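Print this page
E-mail this page

CHAPTER 4
Comparing Grippers and Camera Views

A gripper that works well on one object may do badly on another, and a camera that shows one part of the job clearly may hide the next. This chapter is about how to set up a fair comparison. The task used throughout is a small one: move dice on a tabletop with a two-arm workcell, in simulation. The same cell is used in the exercises at the end of Chapter 5.

Figure 4.1. Two views of the simulated cell: from high above the table, and through a wide, curved view with a gripper in the foreground.

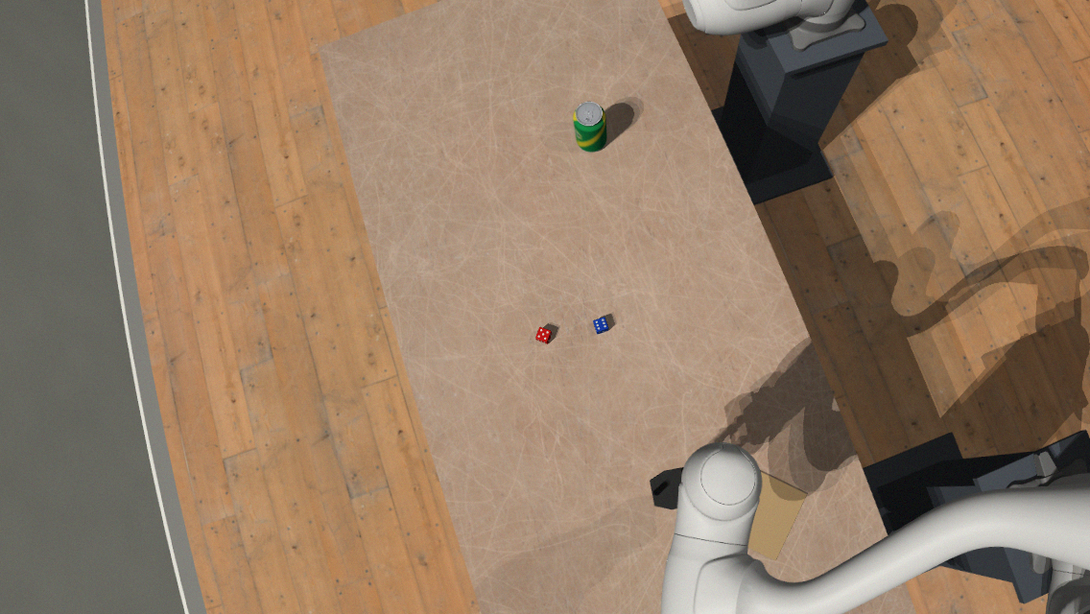
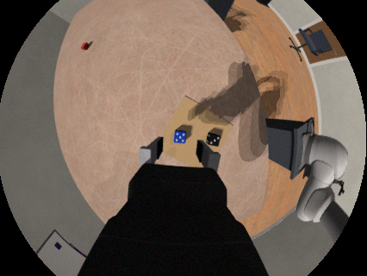

4.1 What the two views give you

The first view in Figure 4.1 is good for layout. The red die and the blue die are both easy to find, the soda can stands well apart from them, and you can judge how far the lower arm is from the dice. It is less good for contact. Part of the table is hidden behind that arm, and any grasp made underneath it would be hidden too.

The second view puts the gripper fingers near the tray with the dice on it. A reader can see how the fingers line up with the dice, and the pips are visible on both. The price is distortion. The tabletop looks round because of the heavy curve of the view, and distances near the rim should not be measured straight off the picture. Correct for the lens model first (see Appendix B).

Shadows matter in both. A dark patch beside a small object can pull a simple color-based detector off target, and the shadow of an arm moves whenever the arm does. Do not switch shadows off to make the detector look better. If you must run without them, report both results.

4.2 Changing one thing at a time

Shabani Tanui, who wrote the first version of these exercises for the Idden teaching lab, asked each student pair to compare two grippers, the Pelleleo and the Chae. Most pairs changed the gripper and the controller settings together. Their tables looked tidy, but the results could not be used, as there was no way to tell which change had made the difference.

The rule in this chapter is simple. Choose one part to vary - gripper, arm, camera or controller - and hold the rest fixed. Save the starting positions of all objects and load them again for every trial. If a part has to change along with the one you are testing, such as a finger offset that belongs to a certain gripper, write it down in the log.

4.3 What to record

For each trial, record:

- the gripper and the controller version
- the camera used for detection
- the random seed (use 2075 for the first set so that your results can be checked against the answer tables)
- whether the die was lifted, and whether it was still held at the end
- the number of attempts, up to a limit of 5

Keep "lifted" and "held" in separate columns. Emlyn Pugh's trials with the Zernix controller, discussed in Section 4.6, show how far apart the two can be when the fingers close on the edge of a die.

Failed trials stay in the table. A trial may be removed only when the simulator itself stops, and the log must say so.

Print this page | E-mail this page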